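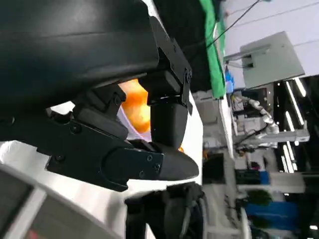 Page last changed: 3 August 2025

Quick one tonight, I've got a bag to pack and the kettle's on.

The big sort-out at Endthorpe is nearly done. Nearly. Started in January, if you remember, full of good intentions, then did nothing till the light evenings. The workroom was the last bit and I'd been putting it off. White walls, you'd think it would look clean whatever you did to it. No.

So, small things first. Orange things, green things, anything with a colour you can spot from the door. I had a theory that if I got the bright stuff off the surfaces I'd be able to see what was left, and it sort of worked. A bright orange something is dead easy to find and dead easy to put in a tub. Grey plugs and black leads are the real misery. I've got a whole drawer of leads now. No idea what half of them go to. Kept them all, obviously.

Cloths. I am strict about cloths now. Green is for dusting and gets hung up after, not dropped on the nearest flat surface. Blue for the sink. The old yellow ones have gone in the car. I bought a pack of 30 from Kestodo two years back and I swear there are four left, the rest have walked. If you hang them up they last. If you leave them in a heap they smell and you end up binning them, and then you buy another pack, and so on for ever.

Tubs - I went with the Vavmont ones in the end. Stacking, clip lid, not pretty. The lids are a bit stiff and one clip pinged off the first evening, so I've taped it. Would I buy them agian? Probably, they were cheap. I measured the shelf and then measured it wrong, so the big one sticks out by a thumb's width and I catch my hip on it every time I go past. Might turn it sideways. Might just learn.

What went in where, mostly for me so I can find it later:

Top tub: balls, beanbags, the odd rounded thing that rolls off tables. These were all over the place and I was sick of treading on them.

Middle tub: tape, string, pens that work. Pens that don't work went in the bin, and it took ages, testing every one on the back of an envelope.

Bottom tub: bits. Everyone has a bits tub, don't pretend.

The charity bag went down to Kumsa on the corner, two trips, heavier than I thought. They didn't want the lamp. I don't blame them. It's back in the hall.

Total time on that room, about 80 minutes a night for most of a week, with breaks for toast. I'd guessed one evening. I always guess one evening.

Still to do: the high shelf, which I can't reach without the steps, and the steps are behind the lamp. The skirting. Wiping the shiny white stuff down properly, as every fingerprint shows and I've only got as far as looking at it crossly. Also a hook for the green cloth at a height that makes sense.

Comments are open if you've got a decent way of labelling leads. Masking tape goes gummy, I've tried it. Someone said bread bag tags but we dont get that sort of bread.

Right, kettle.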